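3.2 Collecting the cushion demonstrations

All demonstrations in this section were recorded with hand-held grippers, no arm in the loop. The operator wears the head camera, holds one gripper in each hand and does the task the way they would do it with fingers, as far as two jaws allow. Each gripper carries a marker cube at the base. Pose comes from the cubes as seen by the head camera; when a cube is lost for 15 frames or more the episode is flagged and we look at it by hand. Shorter gaps are filled by interpolation (same as in Section 3.1).

We chose soft furniture because it breaks the assumptions in the Zultow tabletop set. A pillow has no fixed pose worth speaking of. It folds, it slides off the backrest, and it hides whatever is under it. Labels such as "object at goal" are hard to define, so we dropped them and let the annotator mark only the start and end of contact for each hand. Two annotators, no overlap except on the check split.

Total after filtering: 2449 episodes, recorded at two sites, Mesadska and Oltcombe. The Oltcombe room has glossier floors and this matters more than we expected. Reflections pull the corner detector off the cube when the operator leans far foward. Raising the detection threshold fixed most of it but cost us some good frames. We kept the lower threshold and added a reprojection check. Not elegant — works well enough for training.

Operators got one short instruction sheet and a practice run. No script for which hand goes first. Early on we did have a script (left hand always leads) and the policy learned it far too well, it would wait for the left jaw even when the cushion was on the right. Those episodes are left out of every result in Section 4.

3.3 Long hair, sleeves and other occlusion

Body occlusion is a real issue for head-mounted views and one we did not plan for. Bare arms are the easy case. Loose sleeves can cover a cube when the wrist turns in. Long hair falls into the lower part of the view, which is mostly torso and of little use to the policy anyway, but it moves, and motion there leaks into the visual features. Figure 3 gives a typical view for the sofa task. 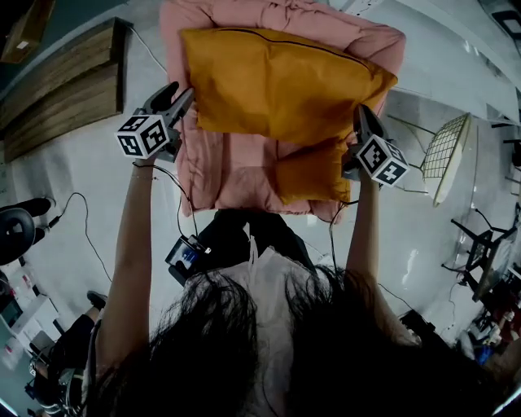 Figure 3. Head-camera view, sofa task. Hand-held grippers with marker cubes on either side of the seat; the right gripper touches the large pillow. Hair fills much of the lower view.

We tried two fixes. First, a fixed crop that throws out the lower part of every frame. Simple, but the crop also removes the forearms when the operator reaches down, and success on the smaller cushion dropped. Second, random masking of the lower region during training only, full frame at test time. This one we kept. It needs no change to the recording setup and the same weights run on both sites.

Background clutter we left alone. Cables, chairs and other people in view are all part of the training data, no cleanup pass. The Ansari baseline was trained on the same frames with the same masking so the comparison in Table 2 is fair on this point. Cable drag on the grippers is not modeled. Operators did mention it, mostly for wide reaches, and we come back to it in the limitations.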